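Comparing grippers on a small budget

The engineer who runs the bench tests at Ferner has spent most of the spring on one question: which gripper to put on a cheap tabletop arm if you can't change anything else about it. Ferner is a small company that builds sorting and packing stations for repair shops and parts counters. The station it is working on now, called Flirkum, uses two arms that share one desk. The engineer asked to be identified only by job.

"We had the arms before we had a plan for the hands," the engineer said. "They came with a printed jaw that opens and closes on one servo. I assumed we would throw that away in the first week."

They still have it. When we talked in May, the stock jaw was the baseline for every other test, and it was doing better than the team had expected on flat boxes and worse than expected on hand tools.

The test objects are things a repair shop has lying around. The engineer picked them for shape and for how they sit on a table. A flat closed box is easy to approach from the side and hard to pick up from above. An open tray is the opposite. Wire cutters are awkward from every direction, and the handles move when you squeeze them. 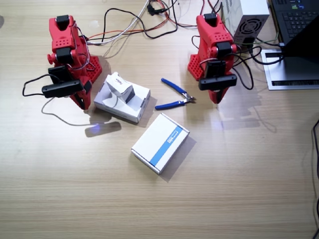
"People want to see forty different objects," the engineer said. "I would take four objects and 40 tries on each. After that many you start to see the same failure coming back, and then you can fix something."

The most common failure early on was the arm arriving slightly off to one side. The jaw has one moving part and one fixed part, so if the arm is off by a little, the fixed side touches first and pushes the object away. On a light cardboard box that means the box turns. The engineer said the team spent two weeks thinking this was a problem with the gripper servo.

"It was the shoulder," the engineer said. "There is play in the joint. You can feel it with your hand. The gripper was doing what it was told, it was just being told to do it in the wrong place."

The second gripper came from Juhász, a one-room machine shop that makes fixtures for the company. It has two jaws that close together and a wider opening. It is also heavier, and on an arm this size the weight matters. With the Juhász gripper mounted, the arm sagged when it was stretched out and the servos ran warm by the end of a session. The engineer likes the way it holds tools and doesn't plan to use it on the finished station.

The third candidate is called Lolo. It was drawn in-house and started as a set of soft pads that slide over the existing jaw. The pads have been through 9 versions. The early ones tore at the corners. The later ones are thicker at the tip and have a ridge down the middle, which the engineer said helps with thin handles and makes no difference on boxes.

"It's the least interesting option and it's probably the one we ship," the engineer said. "You change the pad, you don't touch the wiring, and you don't have to redo the calibration."

Wiring came up several times. Each joint has its own servo, and the leads run along the outside of the arm from one to the next. A gripper that rotates far enough will pull on them. The team has had connectors work loose in the middle of a run, and the engineer now checks every plug by hand before starting.

Cameras have been the other half of the work. The team has tried looking down from overhead and looking from close to the gripper. The overhead view makes it simple to find an object and judge which arm should go for it. The close view is better for the last part of the approach, but only if the arm is moving slowly.

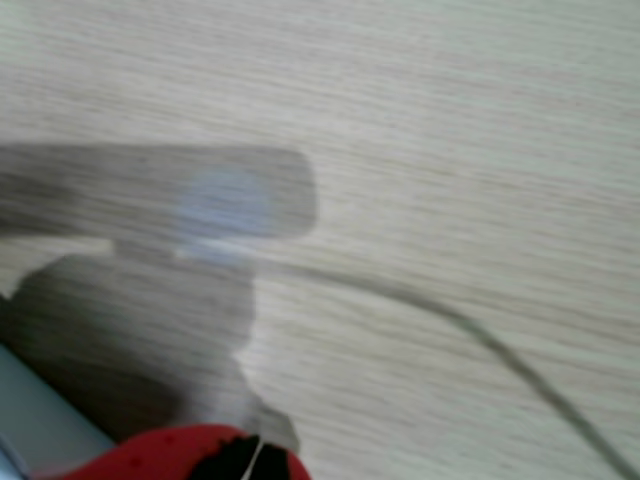
"At full speed the close camera gives you very little," the engineer said. "You get streaks. We tried a shorter exposure and then it was too dark, so we added light, and then we got glare off anything shiny. I went back to slowing the arm down near the table. It costs time on every pick and I'm fine with that."

By the middle of May the team had logged 2,300 picks across the three setups. The goal had been 2,000, and the extra ones came from repeating the wire cutter runs after the shoulder joint was tightened. Results with the stock jaw improved enough after that fix that the engineer threw out the earlier comparison and started a new table.

Asked whether the company would look at a better arm, the engineer said the question comes up at every meeting. The answer so far has been to wait. Flirkum is meant for shops that would not buy an expensive machine, and the people using it will need to be able to replace a broken part themselves.

Next on the list is handing an object from one arm to the other. The team has tried it a few times with a small box, moving both arms by hand control. "The arms can reach," the engineer said. "Letting go at the right moment is the part we haven't worked out."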